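The drawer of leads

Most homes have one. It may be a kitchen drawer, a shoebox on top of a wardrobe or a carrier bag hanging from the back of a cupboard door, and inside it are the cables that came with things. Some of the things are still in use. Many went to the tip or the charity shop years ago and left their leads behind.

I emptied mine in January, on the kitchen table, with the radio on. It took most of a morning. There were phone chargers from phones I could barely remember, a flat grey telephone extension, a scart lead as thick as a thumb, and a power supply with a label that had worn away to nothing. I had moved house with all of it twice.

The reason for keeping a cable is easy enough to understand. It costs almost nothing to store and it might be needed. Throwing out a working lead feels like waste, and the one time you do it you are sure to find the matching camera a week later at the back of a wardrobe. So the drawer fills up. When it won't close, a second drawer is started.

In Remley, where I live, there is a repair shop called Villanueva on the corner by the bus station. It has sold and mended household electrics under three different owners, and for a long time its window held a wire basket of leads marked with a single price. People used to go in for a kettle element and come out with a spare aerial cable. The basket has gone now. The present owners told me they stopped putting it out when they noticed that customers were bringing in more leads than they bought.
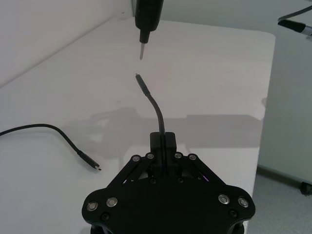
What they do instead is sort. A plastic crate sits under the counter and anything handed in goes into it until there's a quiet hour, usually around four in the afternoon before the schools' bus traffic clears. Then each lead is looked over along its length. Cracks in the outer cover, bent pins and scorch marks all mean the scrap bin. So does any plug that feels loose on its cable. What is left gets tested, coiled, tied and given a paper tag saying what it is.

The tag matters more than people think. Half the trouble with a drawer of leads is that they look alike. A black cable with a small plug could be for charging, for moving pictures off a camera, or for both, and two leads that look the same may carry very different amounts of power. The markings, where there are any, are tiny and moulded in black on black. I needed a torch and my reading glasses to make out most of mine, and three defeated me altogether.

The mix of plugs is a matter of history. For a long stretch every maker of mobile phones had its own charger, and sometimes a new one with each model. Anyone who had a phone in those years will remember asking across an office whether anybody had the right one. Things have settled down a good deal. A great many new phones, cameras, headphones and bicycle lights now charge through the same small oval plug, and households that have replaced most of their gadgets in the past few years can get by with a handful of leads.

That has made the old ones harder to part with in a way, or it did for me. While the sockets were changing every year or two there was some point in keeping a selection. Once most of the new devices agree, what remains in the drawer is for the exceptions, and the exceptions are the things you can't buy a lead for any longer. I have a small voice recorder with recordings on it of my grandmother talking about the farm. It takes a plug I have never seen on anything else. That lead now lives in an envelope, inside the recorder's case, with the case inside a biscuit tin. 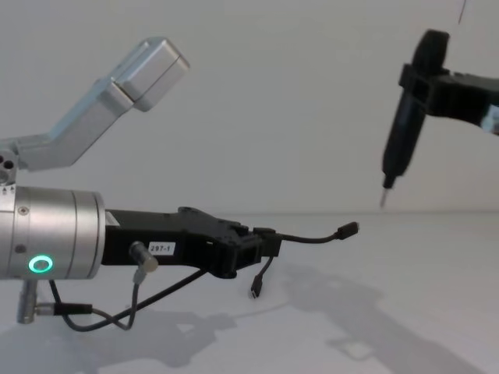

It was the recorder that made me start on the drawer in the first place. I had spent an evening looking for its lead and tried every likely one, some of them more than once, as I had no system and kept dropping the rejects back in the pile. A neighbour lent me a hand and we found it at last tied round a bundle of garden canes in the shed. It still worked.

So I asked at Villanueva how they would go about a drawer like mine, and what follows is mostly their advice, with a little of my own experience added.

Begin with the things and leave the leads until later. Go round the house and gather up everything that plugs in or charges and isn't in use every day. Old cameras, hair clippers, the printer in the spare room, the toothbrush that was replaced, the baby monitor. Put them on a table. Then match leads to them one at a time, and as each pair is made, put them together in a bag or fasten the lead to the body with a bit of tape. Anything with its own power supply should have the two labelled with the same name. A black box that says only what voltage it gives is no use to anyone in five years' time.

What you have left over at the end is leads with no home. From those, keep one spare of each type that fits something you own. The shop was firm about this. One spare, perhaps two for a family with teenagers, and the rest can go.

I found it hard going at first and quicker as I went on. The telephone extension went without a second thought. The scart lead took longer, and I'm not sure why, as there has been no socket for it in the house for years.

Where they go is the next matter. Leads should stay out of the household bin. They contain copper, which is worth recovering, and the plastic round them doesn't belong in landfill either. Most council tips have a container for small electrical goods and cables can go in with the kettles and toasters. Some larger shops have a collection bin near the door. Our own tip is out at Grasitz Lane, past the allotments, and the small electricals skip is on the left as you drive in, behind the garden waste.

The council put a cable bin in the library foyer as well last year, as a trial. It was meant to be emptied every two months. The library staff had to ring up after a fortnight. When the first load was weighed it came to 384 kilos, and the bin has stayed.

I asked at the desk what people put in it. Phone chargers mainly, they said, and a great many strings of Christmas lights. One household brought theirs in a suitcase and left the suitcase too.

Coiling is the other thing worth learning. Leads fail at the ends, where the cable meets the plug, and they fail sooner if they are wound tightly round the charger or folded into a hard bend and held with a rubber band. A loose loop the width of your hand is enough. Let the cable fall the way it wants to and don't force it round. If it twists, turn it slightly between finger and thumb as each loop goes on and it will lie flat. Tie it with something soft, such as a strip of cloth or one of the reusable straps sold for the purpose. A pack of 30 from the hardware shop did my whole house and I have given some away. Cardboard tubes from kitchen rolls work well for short leads and cost nothing, although they take up room.

For storage I looked at a good many boxes with dividers and in the end bought a plain canvas roll made by a small firm called Hiten, the kind meant for spanners. It has a row of pockets and ties with a tape. A shoebox with some envelopes in it would do the same job. The point is to be able to see what's there without tipping it all out.

The same people who keep every lead will often go on using one that ought to have been thrown away, and I include myself. A charging cable that works only when held at an angle is broken. If the covering has split so that you can see the wires inside, it should come out of use that day, and wrapping tape round it isn't a repair. A plug or adaptor that gets too hot to hold comfortably wants replacing. At Villanueva they see a steady run of these in the autumn, when people start using electric blankets and fan heaters again and take a look at the flex for the first time since spring.
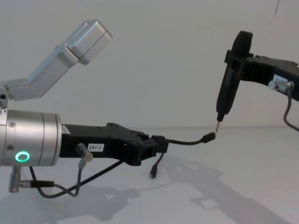 One end of a black cable.

Extension leads deserve a mention of their own. The sort that winds on to a drum should be pulled out fully before it is used for anything that heats, as the wound part can get very warm indeed. It is printed on the side of mine and I had owned it for years before I read it. Nor should one extension be plugged into another, however awkward the room. Our spare room had been arranged like that since we moved in, behind a bookcase, and it took an afternoon to put right.

My own drawer now holds tea towels. The canvas roll is on a hook inside the cupboard under the stairs, and next to it is a carrier bag for anything on its way to the library. There are four chargers in it already and a set of lights that I have promised to test once more before they go.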